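Detum
@detum
22. Januar 2020

Thread zu Pilling bei Flor und Fleece, also zur Knötchenbildung an der Oberfläche. Anlass sind mehrere Rückfragen zu meinem letzten Beitrag über Kuscheldecken. Es geht um Mechanik, Faserwahl und Prüfung. Pflegetipps kommen erst gegen Ende. 1/

Ein Pill entsteht in vier Phasen: Faserenden wandern aus dem Garn an die Oberfläche, sie verhaken sich, das Knäuel verdichtet sich, und irgendwann reißen die Ankerfasern oder eben nicht. Die letzte Phase entscheidet, wie ein Textil nach einem Winter aussieht. 2/

Wolle pillt schnell, verliert die Knötchen aber auch wieder, da die Ankerfasern wenig Scheuerfestigkeit haben. Polyester pillt langsamer an und behält die Knötchen. Die höhere Reißfestigkeit arbeitet hier gegen den Träger. Das wird beim Kauf regelmäßig verwechselt: Reißfest und pillarm sind zwei getrennte Größen. 3/

Bei hochflorigen Waren kommt ein zweiter Effekt hinzu, das Verfilzen der Florspitzen. Die Fasern liegen dann in Strähnen, ohne dass ein einzelnes Knötchen vorhanden sein muss. In der Reklamation läuft beides unter Pilling, im Prüfbericht sollte es getrennt stehen.
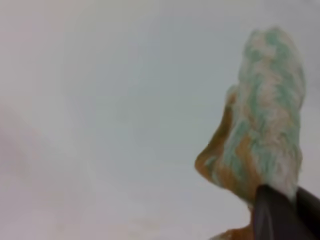

4/

Stellgrößen auf der Faserseite: Stapellänge, Feinheit, Querschnitt, Kräuselung. Lange Stapel haben pro Gramm weniger Enden, also weniger Kandidaten. Feine Fasern biegen sich leichter und verhaken sich leichter. Mikrofaser ist deshalb weich und zugleich anfällig. Ein physikalischer Ausweg ist mir nicht bekannt, nur Kompromisse. 5/

Sogenannte pillarme Polyestertypen haben meist ein geringeres Molekulargewicht. Die Faser wird spröder, die Knötchen brechen früher ab. Man kauft also eine gezielt geschwächte Faser. Für Decken ist das vertretbar, für Rucksackstoffe eher nicht. 6/

Stellgrößen auf der Flächenseite: Garndrehung, Bindung, Florhöhe, Florverankerung. Höhere Drehung bindet die Enden besser ein und macht den Griff härter. Bei Wirkware mit Polfaden hängt viel am Rückenstrich. Ist der zu dünn, haart die Ware, bevor sie überhaupt pillen kann. 7/

Ausrüstung: Scheren, Sengen, Thermofixieren, Polymerauftrag. Scheren hilft, solange die Messer scharf sind. Stumpfe Messer reißen Fasern an, und die angerissenen Enden sind beim nächsten Waschgang das Startmaterial. Sengen fällt bei hohem Synthetikflor aus, dort schmelzen die Spitzen zu kleinen harten Kugeln. 8/

Zur Prüfung. Verbreitet sind der Pillingkasten, das Martindale-Verfahren in der Pillingvariante und der Random Tumble Test. Die Ergebnisse sind untereinander nicht umrechenbar. Wer »Note 4« angibt und das Verfahren weglässt, hat nichts angegeben. 9/

Benotet wird von 5 (keine Veränderung) bis 1 (stark), visuell gegen Vergleichsmaterial. Xiaoyan Qin hat bei uns im Haus 22 Proben von denselben drei Leuten an zwei Terminen benoten lassen. Abweichungen von einer halben Note waren normal, auch bei derselben Person. Eine Angabe wie 3,7 ist Scheingenauigkeit. 10/

Wichtiger als das Gerät ist die Beleuchtung. Streiflicht zeigt die Knötchen über ihren Schattenwurf, diffuses Licht von oben schluckt sie fast vollständig. Helle Ware wirkt dadurch systematisch besser als dunkle. 11/

Lose Fusseln vor der Benotung absaugen oder abbürsten, immer gleich und immer dokumentiert. Sonst bewertet man Abrieb mit. Den Abrieb kann man separat wiegen, das wäre eine eigene Messgröße, wird aber bei uns nur auf Anforderung gemacht. 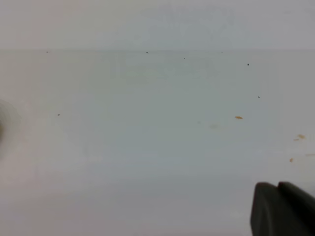 12/

Zur Vorbehandlung: Proben einmal waschen, auslegen, im Normklima angleichen. 20 Grad, 65 Prozent relative Feuchte. Wer direkt aus dem Karton prüft, prüft die Avivage mit. Die ist nach der ersten Wäsche zum großen Teil weg, und mit ihr die schöne Note. 13/

Beispiel Wimora, Deckenqualität mit langem Flor: im Neuzustand Note 4, nach Vorwäsche Note 3, gleiches Verfahren, gleiche Charge. Die Vergleichsware von Morkden lag in beiden Fällen bei 3 bis 4. Auf dem Etikett wäre Wimora der Sieger gewesen. 14/

Nun doch Pflege. Auf links waschen, Trommel mäßig füllen, niedrige Schleuderdrehzahl, kein Frottee in dieselbe Ladung. Weichspüler verringert die Reibung, lockert aber auch die Faserenden, der Nettoeffekt ist je nach Ware verschieden. 15/

Fusselrasierer: zulässig, wenn die Fläche gespannt ist und das Gerät nicht aufgedrückt wird. Bei hohem Flor unbrauchbar, dort besser mit weitem Kamm in Strichrichtung arbeiten. Drahtbürsten ziehen neue Enden heraus. 16/

Stojan Papadopoulos fragte, ob Recyclingpolyester stärker pillt. Aus unseren Daten nicht ableitbar. Die Streuung zwischen den Chargen ist größer als der Unterschied zwischen Neu- und Recyclingware. Im April sollte eine größere Reihe vorliegen, dann gern noch einmal. 17/

Nachtrag zu 9: Für Florware nehmen wir den Kasten, Martindale drückt den Flor platt und benotet dann die Plattheit. Andere Labore sehen das anders. 18/18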